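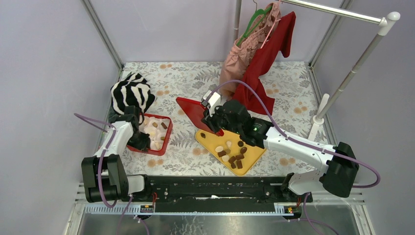 Department of Popular Media and Audience Studies, Justau College

Research > Working Papers > Celebrity and Fandom > Section 4

Search this site Enter keywords Go

Last updated: Wednesday, December 18, 2024

4. How Longtime Readers Talk About Farewell Tours

Figure 4. White robot arm reaching into a red tray on a floral mat, with a zebra-striped garment behind the tray.

We come now to the part of the study we most enjoyed, the letters themselves. The fan magazine Dultari kindly let us read 400 letters sent in after the pop duo Flimberg announced their last tour in July, and a great many of them were a pleasure to spend an afternoon with (one writer enclosed her own set list, with the encore underlined twice). Following Plattner's suggestion that a goodbye from a star is often read as a kind of family news, we sorted each letter by the person the writer seemed to be speaking to: the singers, the magazine, other fans, or someone at home.

Letters to the singers were, as we had hoped, full of thanks. What surprised us was how much of that thanks had to do with the writer's own life, with first apartments and long drives and a sister who always got the words wrong. The songs came up mostly as a way of dating these things. Letters to other fans were brisker and a good deal funnier, and they were also where we found nearly all of the doubt. In 30 of the letters the writer says outright that the duo will be back on stage before long, and 13 of those name an earlier farewell by another act as their reason for thinking so.

It would be easy to call this cynicism, and our first draft did. Torbjørn Lie, who coded the letters a second time, felt we were being unkind, and after rereading them with him we came around to his view. These writers sound fond, even protective, and several had already bought tickets. We have kept the label "friendly doubt" for this group and use it in Section 5, where we set the letters beside the coverage of the same announcement in the Engström weekly papers.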